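4. Preparing the work surface

This section covers setting up the table before you mount the Canside paper roll holder. Read it through once before you start. The holder fits tabletops up to 2 inches thick.

4.1 Clearing and cleaning

1. Take everything off the table, including any old tape or staples.
2. Wipe the top with a damp cloth and let it dry fully. Paper laid on a damp top will wrinkle within the hour.
3. Run your hand along both long edges. Sand down any splinters or raised spots.

Note: Do not use furniture polish. The clamp pads will slip on it.

4.2 Fitting the holder

1. Set the two brackets at one short end of the table, 17 inches apart, measured from inside edge to inside edge.
2. Tighten each clamp by hand until the bracket no longer moves. Give it one more half turn with the supplied key.
3. Slide the rod through the paper roll and drop it into the brackets. The loose end of the paper should come off the top of the roll.
4. Push the end caps on until they click.

Caution: A full roll is heavy. Keep your fingers out of the bracket slots when you lower the rod.

4.3 Laying the paper

1. Pull the paper down the length of the table and let it hang 9 inches over the far end.
2. Smooth it from the middle out toward the sides with a dry cloth.
3. Fold the overhang under and tape it to the underside of the table.
4. Press the paper flat at the corners. It should lie smooth across the whole top before you put plates, foam letters or anything else on it.

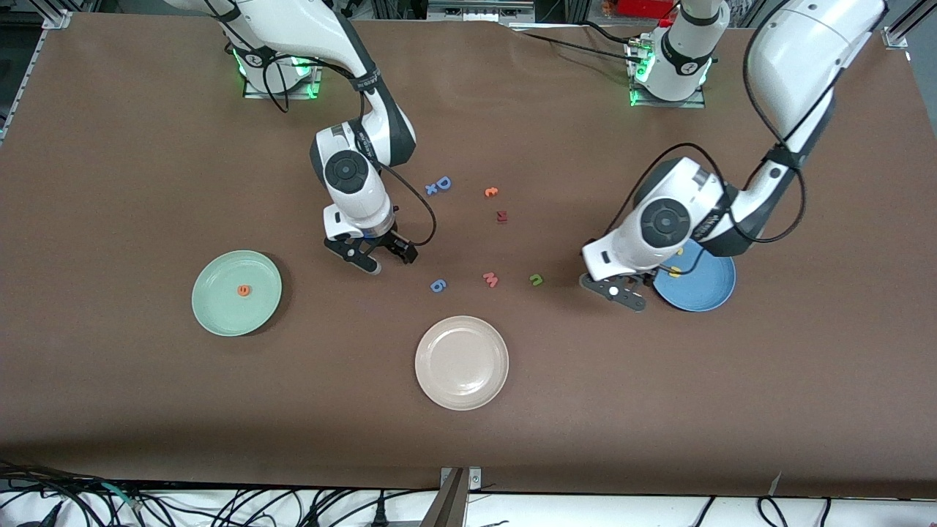 4.4 Changing the paper

1. Cut the used sheet at the roll with the sliding cutter. Move the cutter in one direction only.
2. Peel the tape from under the far end and fold the sheet in on itself to hold any crumbs or glue.
3. Pull new paper and repeat the steps in 4.3.

Note: The cutter blade is rated for 3,000 cuts. Replacement blades are sold under the Trimport name and come with their own fitting sheet.

Caution: Lock the cutter at the end of its track when it is not in use.

For clamp adjustments on round or glass tables, see section 6.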